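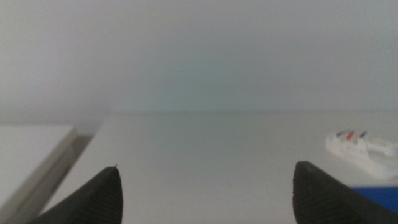
Belta Street Community Garden, year-end meeting, Thursday, December 29, 2022. Murali Suvarna opened with the seed library, and what a year it had! We lent out 3,632 packets, and 47 households brought saved seed back in the fall. Kgomotso Xaba would like sorting to go faster in spring and asked that we do it on a plain white surface like the flat white one at the top of these minutes, so the dark seeds show up - lettuce and onion got mixed twice in September. Agreed by all.

Present: Krishnamoorthy Gounder, Anitha Kurup, Zihan Ding, Murali Suvarna, Kgomotso Xaba (minutes).

Beans. The Yeh pole bean did wonderfully on the south fence and we are keeping it. Irnis, the bush type, was slow to start but the flavor won everybody over at the potluck. Anitha has dried enough of both to share, and she brought a jar for each of us!

Germination tests. Zihan will test the older tomato and pepper seed in damp paper towels during January. Anything that comes up under half goes in the "sow thickly" box.
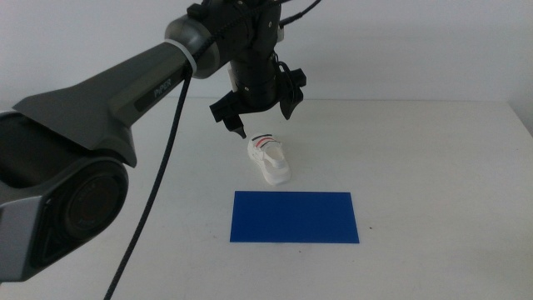 Krishnamoorthy wondered whether we should test the squash too, as his came up patchy two years running. Zihan is happy to add it if the packets reach her by the second week of January.

Envelopes. We have 200 left. Anitha found a pattern for folding them from scrap paper, and it really works - the flap tucks in and no glue is needed. Folding party at her place, date to follow, bring old calendars.

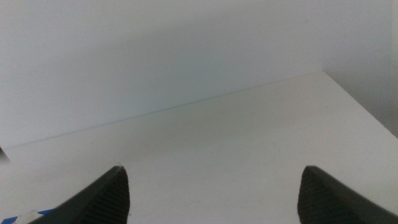

We also need better labels on the envelopes. Variety, year and row spacing at the least, in pencil so it doesn't fade. Murali will draw up a sheet.

Money. Sonlow Hardware gave us $80 in store credit. We voted to spend it on lidded jars and a new drawer for the flower seed.

Next meeting: end of January, same room, soup provided.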